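# 제4장 실에서 천으로: 편물과 직물의 구조

옷장을 열고 가장 자주 입는 옷 한 벌을 꺼내 보세요. 아마 목이 조금 늘어난 티셔츠나, 겨울마다 손이 먼저 가는 스웨터일 것입니다(저도 이 장을 쓰면서 팔꿈치가 다 해진 스웨터를 입고 있답니다). 우리는 매일 천에 싸여 살면서도 그 천이 어떻게 생겼는지는 좀처럼 들여다보지 않지요. 이 장에서는 바로 그 이야기를 천천히 해 보려고 합니다.

천을 만드는 길은 크게 2가지로 나눌 수 있습니다. 하나는 날실과 씨실을 직각으로 엇갈려 짜는 **직물**이고, 다른 하나는 실로 고리를 만들어 서로 걸어 가는 **편물**입니다. 직물은 모양이 잘 흐트러지지 않아 셔츠나 침구에 두루 쓰이고, 편물은 고리가 벌어졌다 오므라들면서 몸의 움직임을 따라와 줍니다. 물론 직물에도 신축성 있는 실을 넣을 수 있고, 촘촘하게 떠서 거의 늘어나지 않는 편물도 있으니 너무 딱 잘라 외우지는 마세요.

천의 겉면에 나타나는 가는 줄도 눈여겨볼 만합니다. 골이 진 조직에서는 빛이 비스듬히 닿을 때 줄이 한결 또렷해지고, 천이 접히거나 뭉친 자리에서는 색이 짙어 보입니다.
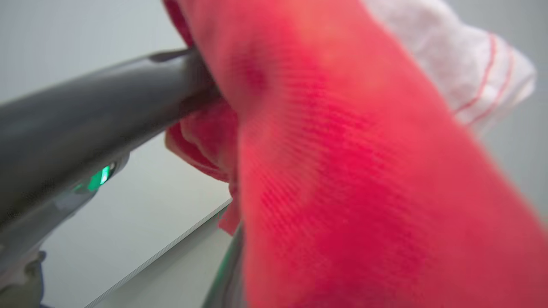
*그림 4-1. 표면에 가는 줄이 나타나는 붉은 천*

이 장의 실습에는 가상의 이름이 아닌 진짜 이름표가 붙은 천 조각을 씁니다. 부록의 견본 주머니에서 Cotus와 Rastero를 꺼내 두세요. Cotus는 면 편물이고 Rastero는 면 직물인데, 두 조각을 가로로, 세로로, 또 비스듬히 당겨 보면 손끝에 전해지는 느낌이 꽤 다릅니다. 비스듬히 당긴 직물이 뜻밖에 잘 늘어나서 놀라는 분이 해마다 계시더군요! 이 방향을 바이어스라고 부르며, 4.3절에서 치마의 재단을 배울 때 다시 만나게 됩니다. 견본의 길이를 잴 때는 당기기 전의 길이를 꼭 먼저 적어 두세요. 세탁과 건조에 따른 변화는 171쪽의 표에 정리해 두었으니, 차 한잔 곁에 두고 느긋하게 읽어 보시기 바랍니다.

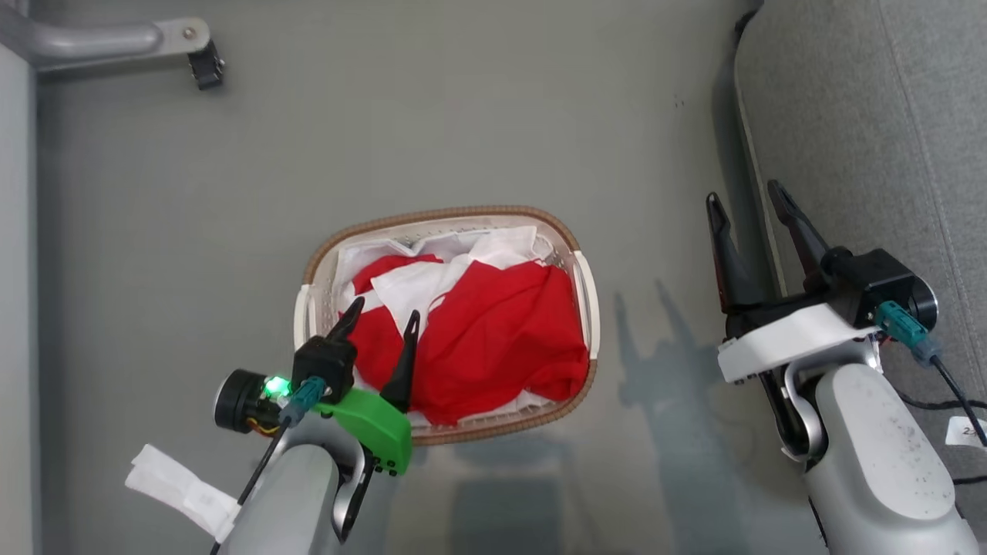
**면 편물은 왜 세탁한 뒤에 줄어들기도 하나요?**

만드는 동안 당겨져 있던 고리가 물을 만나 느슨해지면서 본래의 모양으로 돌아가려 하기 때문입니다. 건조기의 열과 움직임이 더해지면 더 많이 줄어들 수 있습니다.

## 4.1 고리 하나에서 시작하기

편물의 가장 작은 단위는 코입니다. 코가 가로로 이어진 줄을 코스, 세로로 이어진 줄을 웨일이라고 합니다. 확대경이 있다면 Cotus 견본의 겉과 안을 번갈아 살펴보고, 50쪽의 도안과 견주어 가며 고리 하나를 공책에 크게 그려 보세요. 그림 솜씨는 전혀 걱정하지 않으셔도 됩니다.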